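Night shift, Flirnenville

The water came in at 4 in the morning, under the east wall, where the drawings said there was clay.

Gilles Besson was asleep in the site office with his boots on. Phone buzzing on the desk. Then the radio. Then somebody's fist on the door.

"How deep?"

"Ankles."

"Ankles at the ladder or ankles at the face?"

The kid didn't know. Kid named Sandhu, first winter on a tunnel job, hard hat still shiny. Besson got up, found the flashlight, lost it, found it again under the lunch bag. Out into the sleet. February. Lights humming on their poles, the hoist cage swinging a little.

Down they went. Wet steel, the smell of grout and diesel. Besson counted landings without meaning to, old habit. Nine. At the bottom the water was brown and moving, and moving was the bad part. Standing water you pump. Moving water is bringing the ground with it.

"Everybody out of the heading," he said.

"They're already out. Jekance made them leave the drill."

"Good for Jekance."

He meant it. A new drill cost more than his house. Some foremen would of sent two guys back for it.

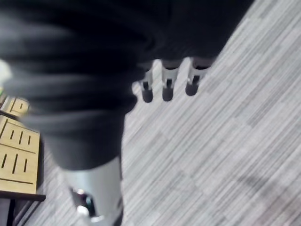

Dark cloth, light gray fingers.

He put his palm on the wall. Cold, and under the cold a kind of shiver. He'd felt that once before, on a sewer job when he was younger than Sandhu. They lost a parking lot that time. Nobody in it. A Tuesday's worth of luck, his boss used to say, and never said what that meant.

"Call Grolov," he said.

"It's four in the morning."

"Call him."

Grolov owned the company. Grolov had signed the schedule, and the schedule said 258 feet by the end of the month, and Grolov liked to read that number out loud at meetings. Sandhu held the radio like it might bite. No signal past the fifth landing anyway. Up they went again, Besson's knees complaining the whole way.

Grolov answered on the second ring. Awake. Maybe he didn't sleep either.

"How bad," Grolov said.

"Bad. I want to flood the shaft."

Nothing. Sleet on the office roof. The heater ticking.

"You want to flood my shaft."

"Let it fill, it balances. The water pushes back on the water. The dirt stays where it is. We keep pumping, we pull the street down on top of us, and there's a bakery on that street and the guy's in there right now making bread."

"And the drill?"

"Drill gets wet."

Besson could hear him breathing. Could hear a TV in the background, low, some weather channel. He looked out the window at the bakery. Yellow light in the back, somebody moving around in it.

"What's it cost me?"

"Five weeks. Maybe more, I don't know. Ask me when its daylight."

"The pumps are rated for over 1,000 gallons a minute, Gilles. I bought those pumps."

"They're great pumps. I'm turning them off."
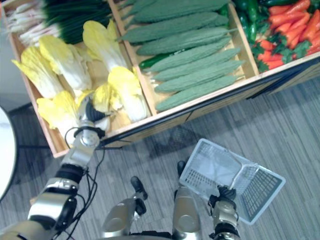
He hung up first. Never done that before, not to Grolov. Sandhu was staring at him.

"Did he say yes?"

"He didn't say no. Go knock on the bakery. Tell him to shut the ovens and come stand over here with us. Be polite about it."

The kid ran. Slipped at the gate, caught himself, kept going.

Jekance was at the panel already, gloves off, waiting on him. Big woman, quiet, twenty winters of this. She didn't ask. He nodded and she threw the breakers, one, then the next, and the noise that had been in everybody's teeth since the fall just stopped. You could hear the sleet land. You could hear the water, too, way down, finding its level.

They stood at the rail and shined a light in. Brown and slow. First landing gone. A glove floating, turning. Somebody's coffee cup.

"I left my radio down there," Jekance said. "The good one."

"I'll get you a radio."

"You'll be looking for work, is what you'll be doing."

"Then I'll get you a cheap radio."

Across the street the bakery light went out. Sandhu came back through the gate with a man in an apron and a parka, carrying a tray with a towel over it, steam coming off the towel. He hadn't wanted to leave the rolls.

The phone was ringing in the office. Besson let it. He took a roll, too hot to hold, and passed it hand to hand, and watched the water come up to the second landing.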